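Packing the Small Things: a Gallery from the Back Room

Welcome to the gallery page of our spring packing at Gerkside. We are a small group which collects good used clothes and little household things, and we pack them in gift boxes for families who have just moved into the area. Most of the boxes go by van to Nukbridge, and from there they are given out with the furniture. We do this work two times in a year, and the next round will be in June.

Many people have asked how we pack, what goes in first and why we use so many different boxes. Therefore I have put this page together. It is more text than pictures, I am afraid, as I like to explain things fully. The notes were last changed on 1/5/25.

The table

We always put a cloth on the table before the packing begins. The cloth keeps the light fabrics away from old marks of paint and glue, and it makes the work quieter, too. We own several cloths and most of them have flowers. They were curtains or bedspreads in the past. A cloth with a rough surface is not so good, for the small buttons get caught in it. If you work at home, an old duvet cover folded in two will do very well.

Please leave one side of the table free for the box. The things for packing should lie nearer to you, in front of the box, so you don't need to stretch over anything.

The boxes

We prefer wide and low boxes to tall ones. In a tall box the soft things sink to the bottom and the person who opens it sees only the top layer. In a low box almost everything is seen at once, and this is a nicer moment for the family. Boxes with a printed pattern are very welcome. A cheerful box does not need wrapping paper, and children like to keep it afterwards for their drawings or their toys.

Before use, please check the corners. A soft corner can be made stronger with paper tape on the inside. We don't take boxes which have carried food, even if they look clean, because the smell stays in the cardboard for months.

Pink and teal rays on the box, flowers on the cloth. The folded pink piece and the white one with black markings are lying in front.

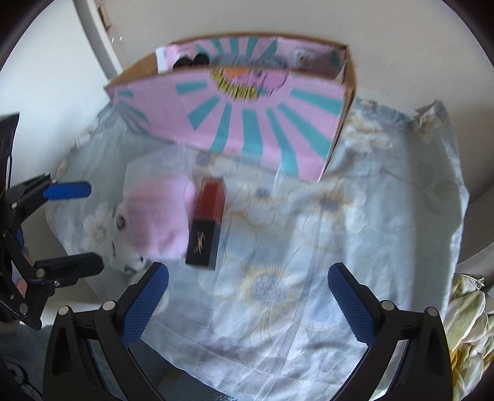
Can I use a box that has an old label in it?

Old labels are fine if they show no private address. Cover an address with a piece of plain paper and glue, or cut it away if the cardboard is thick enough. A label from the shop or the maker can stay where it is, and you don't need to spend time on it.

Folding

Soft things are folded so that the round or nice side is up. I fold sleeves and straps to the back first, then I bring the bottom half over. Please do not roll knitted pieces. They take less space when they are rolled, this is true, but they come out with a twist and look older than they are. For hats and other small pieces one fold is enough. Very small pieces such as socks go together in pairs, with the tops turned over one another only lightly so the elastic is not stretched.

White fabrics deserve a little more care. We keep them away from dark new fabrics, which can give off colour when the van is damp. If the two must share a box, we lay a sheet of white tissue between them.

Plastic bags and sheets

We use clear bags only for the things which must stay clean, for example items for babies. Every bag is left open at one end, so the air can go in and out. After unpacking, the bags come back to us from Nukbridge when it is possible, and we use them again if they have no holes. Please flatten them and put them all in one place. A bag which lies on the cloth with the fabrics is very easily packed by mistake.

The order inside the box

Firm objects go in first, at one end, and they should stand close together so that they do not fall over on the road. Fluffy and woolly things are good neighbours for them, as they fill the gaps and need no extra paper. Flat folded clothes come last, on the top. We leave 3 fingers of space under the lid, otherwise the lid bends and the boxes cannot be stacked.

In the van the boxes are stacked in columns of 12 at most, with the heavy ones at the bottom. Last year we made the columns higher and the lowest boxes were pressed quite flat, which was a pity for the printed ones.

The list

Each box gets a handwritten list. We use the cards from Lestosora, the paper shop next to the bus station, which gives us the ends of its stock. On the card we write the size of the clothes, the age they are suitable for and whether something needs washing by hand. Please write in capital letters. My own handwriting has caused two wrong deliveries, so I say this with experience!

The card lies on the very top, with the writing up. Do not fix it with a pin.

What we are still looking for

For the June round we need more low boxes with lids, woollen items in good condition, and clear bags without print. The Ebrahimi bakery on the main street has kindly offered a shelf by its door where you can leave donations during opening hours. Clothes should be washed and dry. Shoes we cannot take this time, as the store is full of them.

We are also looking for two people who can help with folding in the afternoons. No experience is needed and there is always tea. If you would like to come, leave a note in the blue letter box at the Gerkside hall entrance and write which afternoons are good for you.

Donations of tissue paper may be left at the hall as well. Used sheets are fine, but please iron them on the lowest heat or put them under a heavy book for a night before you bring them.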